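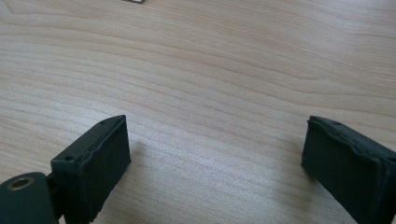

Our budget covers two hand-held grippers for collecting grasping data, and the largest open question was whether to buy the fingers or keep making our own. We were given $3,132 for the year. A quote from Plandov for a full set of molded fingers came to $417, and that did not include mounting parts. The fingers we use now are dark green blocks with small round holes in the top face, and their edges are uneven, with ridges that look like stacked layers. That is a cosmetic problem for most of our tasks. Kanako Yoshida wants cleaner faces for thin objects, and we agreed to test that before spending anything.

Equipment plan

Xolani Mathebula priced the remaining parts. Filament is the cheapest line at $40 a spool, and we expect to use 8 spools by the end of the project. Brackets cost more in time than in money, so we plan to make spares in February when the lab printer is free in the evenings. The cameras have to come from Unar. Their lead time is long and the order goes in first.

We also compared work surfaces. Husta sells a gray bench mat that would cut down on glare, but Riaan Nel pointed out that we want recordings on ordinary furniture anyway. The mat was dropped from the list.

Money left over

Whatever remains after the cameras is held for replacement fingers and one spare battery pack. If the thin-object tests go badly, we will ask Plandov for a smaller order of two pairs and take the cost out of the filament line. Chantelle Potgieter is keeping the spreadsheet, and receipts should go to her the same week.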